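The arm that passed every test until someone moved the cabinet

Fondard's kitchen robot was nearly ready to ship. Then it drove its hand into a side panel, and kept pushing.

The first thing Erasto Lema heard was the fan on the motor controller speeding up. The arm on the bench had reached for a mug, met the side of a metal cabinet a little short of where it expected to find clear air, and carried on reaching. It went on for 17 seconds. By the time he got to the stop button the panel had a dent in it and one of the fingers no longer closed straight.

No one was hurt. Fondard, which makes the arm, was quick to say so, and quick to call the event a "contact anomaly". I have been writing about machines long enough to distrust that kind of phrase. A contact anomaly is a crash. If a forklift did it, there would be a form to fill in and a row about whose fault it was.

The arm is called Destadero and is meant for people who find it hard to reach or grip things at home. It learned most of what it knows in simulation, which is to say in drawn rooms where it can fail all night long without breaking a cup. Fondard bought those rooms from a smaller firm, Gulell, and the sales talk leaned on them heavily. The arm had been through 200 room layouts, the brochure said, and had cleared every one.

It had, too. That is the awkward part. Lema, who runs the test bench, went back through the runs and found that the layouts differed in colour, in lighting and in what was hung on the walls. Brick, plaster, tiles, a window here, a picture there. The big furniture hardly moved. In all but 17 of the layouts, the cabinet nearest the arm stood in the same spot, give or take a hand's width.

"It was a very thorough test of wallpaper," he told me.

He then did what I think should have been done a year earlier, and started shoving large plain objects up close to the hand camera to see what the software made of them. The answer was not much. When a flat, dark surface fills half the view, there is little for the software to hold on to: no edges except one, no markings, no shading worth the name. The distance estimate begins to wander. In 68 of his new trials the arm judged the surface to be further off than it was. In 40 of those it touched.

A sensible machine would slow down when it can't tell what is in front of it. Destadero did slow down, a bit, but it took its confidence from the whole view, and the rest of the view was often full of lovely crisp detail. A patterned wall off to one side gave it plenty to measure. It was sure of the wall, so it was sure of everything.

Atieno Waweru, an independent safety assessor who was sent the files on 20/09/2023, is less surprised than I was. She has seen the same fault in a warehouse picker made by Adugna, where a stack of black crates did the job of the cabinet. Her complaint is with the second line of defence. The arm has a force limit, and the force limit should have ended the push at once. It had been set high so that the hand could open stiff drawers.

"You can forgive a camera for being fooled," she said. "I want to know who signed off the number."

Fondard would not tell me who signed off the number. It did say that the limit has been lowered, that drawers are now handled as a separate task, and that Gulell is supplying rooms in which the furniture is placed at random. Gulell says its rooms were always built to order and that it was never asked for anything else. Both statements may well be true.

The new runs look better. Lema showed me a batch in which the arm stops short of the panel, backs off and takes a second look from another angle. But these are still drawn rooms, with flat paint and even light, and a real kitchen has steam, glossy doors and a cat. Waweru wants the arm tried in real homes, with the lower limit and a person beside it, before anyone quotes another pass rate. Fondard had planned to begin deliveries in February. When I asked if that still stood, I was told the date was "under review", and that the brochure was being reprinted.

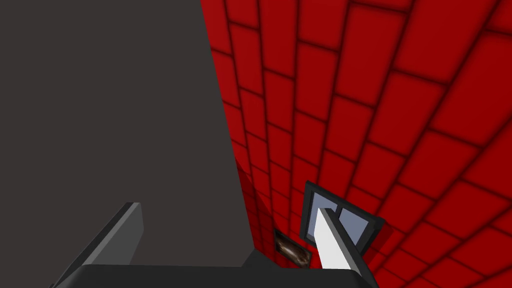
Words: the features desk. Simulator view from the gripper, with a dark panel close on the left and the brick wall behind.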